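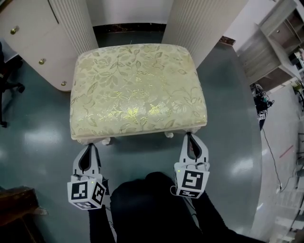 Brustton Pair

The Brustton Pair is a set of two handheld grippers used to record manual tasks for training robot arms. It is made by Damgaard and sold as a kit with a head-mounted camera, a recording unit and desktop software. The operator holds one gripper in each hand and carries out a task directly, with no robot present. The recorded hand positions and finger openings are later converted into motion data for a two-armed robot.

Design

Each gripper has a white body and a black finger pad in the form of a long teardrop. A white cube mounted on the body carries black square markers on its faces, which the software uses to work out where the gripper is and which way it is turned. A small green indicator light is fitted to each unit.

The finger opening is driven by a trigger under the operator's index finger. An encoder in the handle logs the opening independently of the cameras, so a grasp is still recorded when the tips are hidden behind an object. The pads are held by a single screw and can be replaced without recalibration if the same pad type is used.

The left and right units are mirror images in grip shape but share all internal parts. Their marker patterns differ, and the software rejects a session in which two cubes with the same pattern are detected.

Recording

A session begins with a calibration step in which both grippers are held still in view of the head camera. Recording is started and stopped from either handle. Video, cube positions and encoder values are written to the recording unit with a shared time stamp. Battery life is given by the manufacturer as 3 hours of continuous use.

Work on furniture is a common use of the kit. Typical tasks include sliding, turning and lifting footstools and other small upholstered pieces, where both hands must act on the object together. For low pieces the operator works from above, with the arms extended forward and the finger pads brought up to the feet. Glossy floors can produce glare from ceiling lights, and the manual recommends checking marker detection at floor height before a long session in such rooms.

Software

The desktop program, Modon, reads the recordings and produces a path for each gripper. Segments in which a cube was out of view are filled from motion sensors in the handle and flagged. The user can accept, trim or discard flagged segments. Export is possible in two open formats and in the native format of the Dikent arm controller, which Damgaard also sells.

A single project can hold up to 3,000 recordings. Larger collections must be split across projects, a limit that has drawn complaints from users.

Development

The first prototype was built by Esben Vestergaard and Si-eun Bae as a one-handed tool. It used a flat marker plate, which was lost from view whenever the wrist was turned. The cube replaced the plate in the second prototype, and the two-handed version followed. Valentin Baudry wrote the original tracking code, parts of which remain in Modon.

Evaluation

Sigrún Thoroddsen tested the kit over 9 days of furniture handling and reported that 91 percent of recordings could be exported without manual repair. Most of the remainder failed because one cube blocked the head camera's view of the other when the hands were close together. She rated the encoder data as reliable and the trigger as stiff, with hand fatigue reported by operators late in the day.

A separate review by Leif Þrastardóttir criticized the price of replacement pads and the lack of force sensing. Without force data, the recordings show where an object was gripped but give no measure of how hard, and this value must be set by hand on the robot.

Availability

The kit is sold directly by Damgaard, with rental offered by the month. Modon is licensed per computer. The grippers are not sold singly, although a damaged unit can be exchanged for one of the same side.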